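Justidbridge Two-Arm Recording Station
Set-up and Operating Guide

Section 5: Recording demonstrations for the bowl tasks

5.1 Scope

This section covers the recording of operator-led demonstrations in which food pieces are picked from, or placed into, a bowl on the bench. It assumes that the arms have been homed (Section 3) and that the head camera has been checked against the reference sheet (Section 4). Recording without a valid camera check produces files that the Dravska import tool will reject.

A demonstration, referred to below as an episode, is one complete attempt at one task, from the operator's start signal to the operator's stop signal. A set is 100 accepted episodes of the same task. The full bowl collection is 2000 accepted episodes.

5.2 Before the first episode

1. Switch on the arm controllers, then the recording computer. Wait until both arms report Ready.

2. Lay the cutting mat on the bench with the grid facing up. It need not be square to the bench edge, but it must lie flat and must not move when pushed lightly with one finger.

3. Check the cables of both arms through the full working range. A cable may loop above the wrist. It must not catch on the gripper housing when the wrist is turned to either limit.

4. Open and close each gripper three times from the operator controls. If a gripper fails to close fully, see 8.2.

5. Open a new session in the recording software. Enter the operator name, the task code and the bowl colour. Do not reuse the session from a previous operator, even where the task is the same.

CAUTION: Keep hands off the mat while either arm reports Live. To move an object by hand, press Hold first and wait for the tone.

5.3 Placing the bowl and the food pieces

1. Stand the bowl within reach of both grippers. Move it to a new position every 5 episodes. Small shifts of one or two grid squares are enough between neighbouring positions, provided the whole reachable area has been used by the end of the set.

2. Put two food pieces in the bowl. Use pieces that differ in both colour and shape. The pieces may touch, and one may partly cover the other.

3. Do not arrange the pieces in the same way each time. Tip them in from the hand and leave them where they settle, unless a piece has landed outside the bowl.

4. Release Hold and move both arms to the start pose.

Note: The printed figures on the mat are not placement marks. Earlier issues of this guide told operators to centre the bowl on one of them. Models trained on those sets performed poorly when the bowl was elsewhere, and the instruction has been withdrawn.

5.4 Recording a pick

1. Press Start. The status bar turns green and the episode counter shows the current number.

2. Bring the working gripper towards the bowl with the jaws open. Approach from above the rim. The jaws should be fully open before either one crosses the rim, as the model cannot easily separate a late opening from a correction.

3. Keep the other arm clear of the bowl. It does not have to return to the start pose, but it should be still. Idle movement in the second arm is recorded and will be learned along with the task.
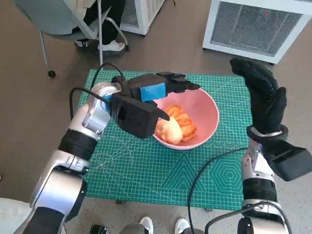 4. Lower the jaws until the chosen piece is between them. If the piece is partly behind another, it is acceptable to nudge the front piece aside with one finger of the gripper. Nudge once only. If this fails, press Stop and mark the episode as Failed.

5. Close the gripper at the slow setting. Soft pieces deform under the normal setting and may be dropped during the lift.

6. Lift clear of the rim, carry the piece to the target given in the task code, and release it.

7. Withdraw the gripper, wait for one second and press Stop.

Keep a steady pace. Pauses longer than two seconds should be avoided, except the one in step 7. An operator who needs time to think should do so before pressing Start.

5.5 Marking the episode

After each Stop the software asks for a mark. Choose one of the following.

Accepted: the task was finished in one attempt, with no contact between the two arms.

Recovered: the task was finished, but a piece was dropped and picked up again, or the grasp was repeated.

Failed: the task was not finished.

Void: the recording itself is at fault, for example through a lost camera feed or a start signal given too early.

Failed and Recovered episodes are kept. They do not count towards the set but are used when training the model to notice its own errors. Void episodes are deleted at the end of the session and cannot be restored.

If the share of Accepted episodes in a session falls below 92 per cent, stop and tell the shift lead. The usual causes are a worn finger pad, a drifted camera or a tired operator, and they should be checked in that order.

5.6 People near the bench

Others may be present during recording. They should stay out of the reach of the arms and should not lean over the mat. Feet and legs in the background of the head camera view are acceptable and need not be reported. A hand or sleeve over the mat makes the episode Void.

Chairs and other floor equipment may be left where they are between sessions. Do not clear the background for the sake of recording.

5.7 Closing the session

1. Move both arms to the rest pose and press Hold.

2. Select Close Session. The software writes the index file and compares the number of video files with the number of arm logs. If the two differ, do not close the window. Copy the message shown and send it to Kamran Mazandarani.

3. Remove the food pieces and wipe the bowl and the finger pads with a dry cloth. Solvent cleaners harden the pads.

4. Enter any change of bowl, food pieces or mat in the bench log.

Changes in this issue

Aug 14, 2021. 5.3: centring instruction withdrawn (T. Solberg). 5.5: Recovered mark added (Hawi Derese). 5.4: slow gripper setting now required for all food pieces; the list of exempt pieces in Annex B no longer applies.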